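Moving to the smaller place
8/11/22

We have been in the new apartment in Melbridge for two weeks now. It is 900 square feet, down from 1538 in the old house on Skyrme Street, and I spent most of April getting rid of things. I thought I would write down what worked while I still remember.

Start with the paper

I had three file drawers of bills and manuals. Most of it went to the shredder. I kept tax papers, the car title and the warranty for the dishwasher, then found out the warranty had run out anyway.

Furniture took longer. The big couch would not go up the stairs here, so it went to the Dorkus thrift store on the edge of town. They pick up for free but you have to wait for a slot. Call early. I did not, and we ate dinner around that couch for a while.

Small things are slow because each one needs a decision. I stopped buying organizers and used boxes we already had - one shallow box for headbands and wrist things, one for chargers, one for sewing stuff. If the box is full, something has to leave. 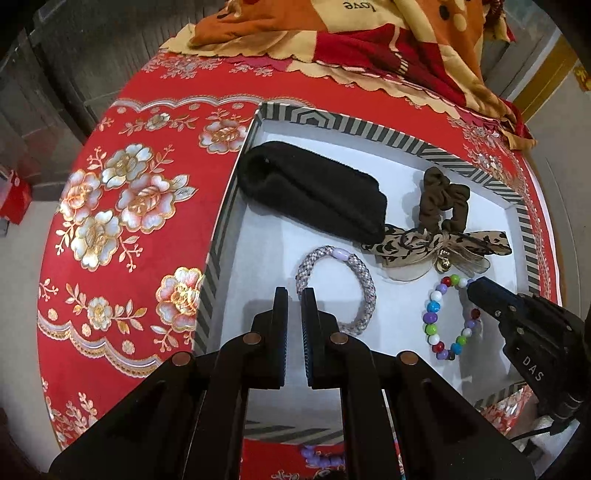 The kitchen

I still have too many pans. There are two deep drawers and one cabinet that sticks. Plates went in the drawer by the sink and I like that better than a high shelf. The slow cooker lives on top of the fridge for now, and the baking sheets are under the bed until I find a rack that fits.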